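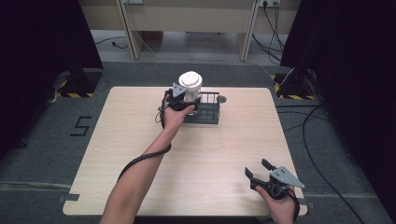

Progress report, second quarter
Handheld demonstration collection, Cliltenon project
Prepared by Josefina Ulloa for Krum Angelovski

1. Status

Collection is running at both sites, Fernenis and Gindska. The target for the year is 2000 accepted demonstrations. At the end of the quarter we had 274 accepted from the container and rack task, against a plan of 300. The other tasks have not started and are still scheduled for the second half of the year.

The shortfall of 26 comes from the first two weeks of April, when the left gripper at Gindska kept losing its position track partway through an episode. Those recordings were thrown out. The mounting plate was re-tightened and the tracking software updated, and the fault has not come back.

2. What is being collected

Each episode is one operator at a table, a gripper in each hand, moving a container into or out of a wire rack. Episodes run from the moment both grippers are in view until both are back at rest. The operator wears no gloves and does not talk during the take. Container start position, rack angle and table height are changed between blocks according to the sheet sent with the last report.

We dropped the glass jars from the object list. The jaws slipped on them too often, and the recordings were mostly second and third attempts. Plastic containers with ribbed lids have been much easier to work with. If the jars matter for the final evaluation, please let us know before the next order goes in, as they would need softer jaw pads.

3. Quality checks

Every episode is reviewed by someone other than the operator. We reject for:
lost tracking on either gripper
an object leaving the table
the operator's sleeve or cable covering the jaws at the moment of the grasp
a start or end position outside the limits on the sheet

Of the rejected episodes outside the April fault, 31 were for the cable. Operators now wrap the cable along the forearm before starting, and this has been added to the setup steps. It takes a couple of extra minutes per person at the start of a shift.

4. Training runs

Obradović trained a first policy on the data accepted through the middle of the quarter. It reaches for the container reliably and closes on it, but it often releases too early over the rack. The team there thinks the release is underrepresented from low table heights. We will shift the next blocks toward those settings. A second run is planned once the 300 mark is passed.

5. Spending

Spending is within budget. Operator hours were slightly over because of the repeated episodes in April. Hardware was under, as the spare pair of grippers has been ordered but not invoiced.

6. Next quarter

Finish the container and rack task at both sites.
Start the two-handed lid task at Fernenis.
Train two more operators at Gindska, with sessions on Monday mornings.
Send the first cleaned data package to Obradović with the updated review notes.

7. Decisions needed

Approval to move the unused hardware money to operator hours, and an answer on the glass jars.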